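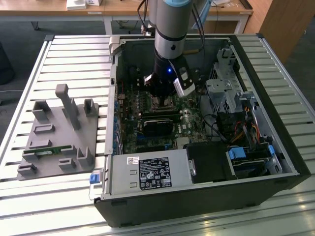

Notes on Gripper Selection for Desktop Disassembly

Posted by Wulan Krishnan, 30 August 2019

Since February I have been responsible for the gripper comparison in our disassembly work, and several readers have asked for a written account of the results to date. This post covers the two finger sets that remain under consideration, the placement of the cameras, and the change of controller that was made partway through. The question of cost will be treated separately.

The task is the removal of small parts from used desktop computers: memory modules, drives, and the processor. The processor is by a wide margin the most demanding of these. It offers a thin edge to hold, the surrounding parts leave very little clearance, and any sideways load is passed directly to the socket. A gripper that performs well on memory modules may still be unsuitable here, and for that reason the processor was adopted as the deciding test.

The first candidate was the Hanari parallel gripper with its standard fingers. It is a well-made unit and was simple to mount. Its fingers, however, are broad at the tip, and with the memory slots on either side of the socket the approach angle had to be chosen with great care. In 100 attempts on a bare board it was acceptable. Inside a closed-sided case it was much less so, as the wrist had to tilt to clear the drive cage and the fingers no longer met the chip squarely.

The second candidate was the Pillai set, which uses narrower fingers on a bracket. These reach the edges of the chip with room to spare. They also flex slightly under load, a property I had at first recorded as a defect. After two weeks of use I withdrew that remark. A small amount of give allows the chip to settle between the fingers, and the reading from the force sensor is smoother as a result. 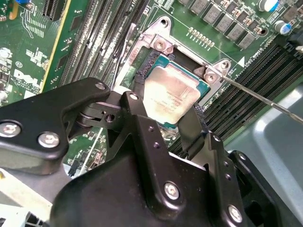

The wrist camera's view of the processor between the fingers, with the retention frame around it.

Grip force was the setting that required the most attention. The Pillai documentation recommends a starting value which, in my judgment, is too high for this part. I reduced it in seven steps and recorded the outcome at each. The lowest setting allowed the chip to rotate during the lift. The one above it did not, and that value has been kept.

With regard to cameras, the comparison was between a fixed view of the table and a view carried at the wrist. The fixed view is the better of the two for planning the approach, and it is indispensable when reviewing a failed attempt afterward. It cannot resolve the final few millimeters, where the arm itself tends to obscure the socket. The wrist view has the opposite character — excellent at the point of contact and of limited use before that. Both have been retained. The wrist camera required a new calibration each time the fingers were exchanged, and anyone planning a similar comparison should allow time for it.

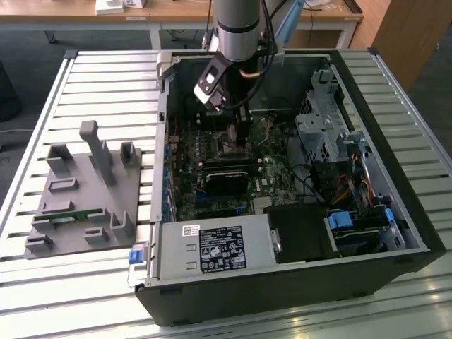
The controller deserves a fuller discussion than it will receive in this post. The work began on a Tesedby unit, which was dependable but slow to report changes in force. By the time a rising load was registered, the fingers had already closed further than intended. The replacement, a Cluldale controller, reports at 800 readings per second, and the improvement was evident on the first day. It is less convenient in other respects. The configuration files must be edited by hand, and the error messages are brief to the point of being unhelpful. I kept a written list of the codes beside the keyboard and still refer to it.

One correction to my previous post is in order. I stated there that the finger sets could be exchanged without repeating the tool offset measurement. This is true of the Hanari fingers only. The Pillai bracket seats slightly differently each time it is bolted on, and almost every poor grasp in the early results can be traced to that oversight on my part. The affected results have been removed from the comparison and will be repeated.

My present recommendation is the Pillai fingers with the Cluldale controller for processor removal, and the Hanari gripper for drives, where its broader tips are an advantage. Memory modules can be handled by either. The next set of trials will concern placing parts into the fixture after removal, and I expect to report on those once the repeated results are complete.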